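Week two of teleoperation

I spent most of February driving a robot arm from a chair. The job is to do a small task by remote control, save the recording, put everything back and do it again. The training run takes the recordings and tries to copy what I did. We want 667 good ones before Nesma starts the first run, and I am well short of that.

My setup is a leader arm clamped to the desk. I move it by hand and the follower arm on the table copies me. There is a small lag that I stopped noticing after the first day. The squeeze on the trigger took longer. I kept closing too early, and an early close usually means a bad grasp and a deleted episode. 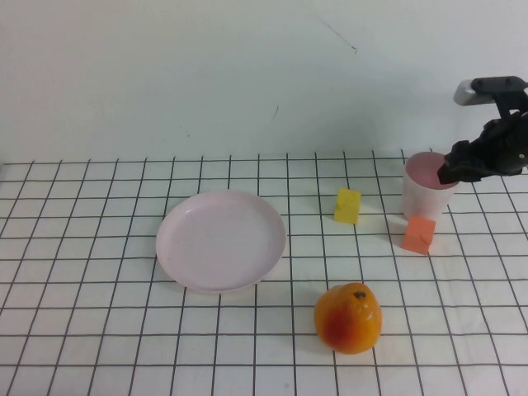 The cup is the task I like least. Teodora wants it picked up by the rim, and the rim is thin, so the fingers have to come down with one on each side of the wall. I come in high from the right and slow down a lot over the opening. With the orange cube sitting right in front of the cup, I also have to keep the wrist from swinging forward. The fruit is easier, though it rolls if I bump it.

On Wednesday I threw out 11 episodes in a row. I had started pausing over the cup to check my angle, and Rafsan pointed out that the policy will learn the pause too. He is right. Now I line up on the way down, and if I miss I delete the episode and start over.

Some notes for whoever takes the next shift:

Move the objects between episodes. I got lazy and left the plate in one spot all morning.

Use the grid to spread the positions out.

Take a break every hour. My forearm hurt by Thursday.

Vlasta takes over the leader arm next week and I go back to labeling.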